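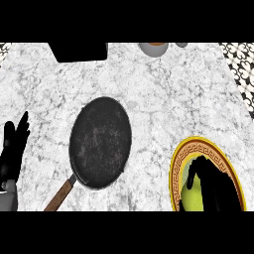
A kitchen task in Koech, with the right hand over the plate and the frying pan to its left.

Koech kitchen simulator: good counters, slow start

By Despina Karras
Sunday, February 15, 2026

Koech is a simulator for two-handed robot work in kitchens. It is sold by Plollier as a yearly license, $580 for one seat. I have used it since January on a desktop computer with a midrange graphics card.

Setup took most of a day. The installer wants its own copy of several libraries and does not say so until it fails. After that it ran without a crash, except once when I loaded two kitchens at the same time.

The object library has 254 items, mostly cookware and food. The surfaces are the best part. Marble has veining that changes across the counter, and the frying pan has flecks and smudges on its cooking surface. One plate has a Greek key band inside a gold rim. If you train a policy on camera input, that kind of clutter is worth having. Plain gray tables are easy to come by elsewhere.

The hands are black, with proper fingers, and each one is controlled separately. Finger contact is decent on large, rigid things. Small rounded food is harder. In my tests the fingers pushed it along the plate more often than I would like, and raising the friction setting helped only a little. The hand can also hide most of what it is reaching for, so plan on adding a second camera view.

I ran 4000 pick-and-place episodes over two nights. Speed was fine with one camera and dropped by half with three. Export works, but the file names are a mess and I ended up writing a script to sort them.

Support answered my one email in two days. The manual is thin on lighting.

I would buy it again for a small lab. For hobby use, try the 14-day trial first.

Comments (3)

Caradog Dafis
Does the license move between machines? Stako made me pay twice.

Despina Karras
Yes, but you have to release it on the old one first.

Zorica Kadrić
Same trouble with the installer. Doing it in a clean folder fixed it for me.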